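Grundley Makers Letter
Jun 2, 2020

14 shares | 2 comments

Quick one this week, school's almost out and I'm behind on everything. Costumes! Yes already. The Plamness summer dress-up parade is still on, just in driveways this year. Kids stay on their own lawn, cars go past and wave. So you need something that reads from the street. Big shapes, bright colors, no tiny details.

Easiest one I know: the jellyfish. Clear umbrella, ribbon, bubble wrap, tape. Cut the ribbon longer than you think, it curls up and you lose a lot. Tape it to the inside of the rim, not the outside.

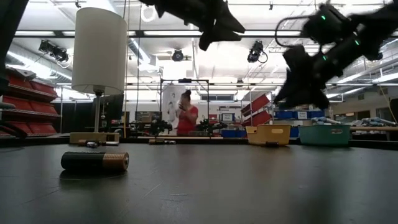
A reader in Stakach wrote back after the May letter that her ribbon blew off in the first breeze and she ended up stapling every piece through a strip of felt, then gluing the felt to the umbrella. Took her an evening but it held. So do that if it's windy where you are.

Cost me 19 dollars with the umbrella. Less if you have one lying around. Crepe paper works too but if it rains the dye gets on everything, ask my porch.

Next easiest is the snail. Brown packing paper, twisted into a long rope, coiled up and glued flat to a cardboard circle. Straps from an old backpack. Headband with 2 pipe cleaners. Toddlers can sit down in it if you keep the circle small, learned that one teh hard way.
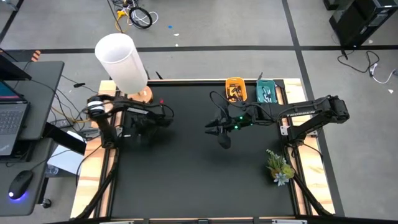 PARADE STUFF

Cars leave from the Valcárcel bakery lot at 2, go up through Plamness and back by the creek. Route is on the door of the bakery. 665 households got the flyer, if yours didn't just come out anyway. No candy this time, sorry kids.

Face paint: skip it on babys, it ends up in their eyes. A hat does plenty.
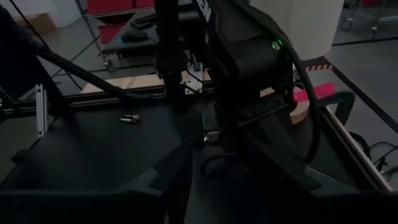
Long black link at left, gripper toward the bottom.

Send me your costume pics after and I'll put them in the next letter. Patterns for the snail too if anyone wants to draw one up, mine is on the back of a cereal box.

3 shares | Leave a comment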